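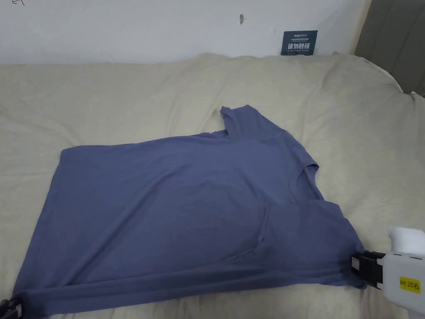

Garment Folding from Hand-Held Gripper Demonstrations
Final project report, Group 4
Hạnh Thái, Obaidul Herath, Suqin Tian
Supervisor: Meifang Dai
Submitted 17 May 2026

1. Aim

The project tested whether a two-arm folding policy could be trained on demonstrations recorded with a pair of hand-held grippers, and how those demonstrations compared with ones recorded by remote control of the arms. The task was limited to short-sleeved T-shirts laid on a bed. A duvet was chosen as the work surface in place of a table so that the cloth would sit on soft, uneven ground.

2. Data collection

Two operators recorded 108 hand-held demonstrations. Each began with the shirt spread out unfolded, at an angle chosen by the operator. The operator grasped two corners, pulled the edge between them taut, and then made the first fold. Sleeves were left as they fell, including sleeves standing up or tucked under the body.

A further 54 demonstrations were recorded by remote control using the Tutora interface. Session length was capped at 40 minutes in both conditions to limit operator fatigue.

3. Filtering

Demonstrations were rejected if either gripper lost the fabric before the first fold was complete, or if tracking dropped out on one side. After filtering, 86 hand-held demonstrations remained. Remote-control recordings were filtered by the same rules, but pauses longer than two seconds were also trimmed. Most pauses occurred just before the grasp, when the operator was judging jaw height above the cloth.

4. Observations

Hand-held operators regrasped less often and kept more even tension along the hem. Remote operators tended to press into the duvet, and the shirt and bedding were sometimes pinched together. Obaidul's recordings approach the cloth at a shallower angle than Suqin's. We did not correct for this, and it may account for some of the variation in grasp height reported in Section 6.

5. Calibration

Left and right grippers were calibrated separately at the start of each session. The jaw opening was zeroed with the jaws fully closed and no fabric between them.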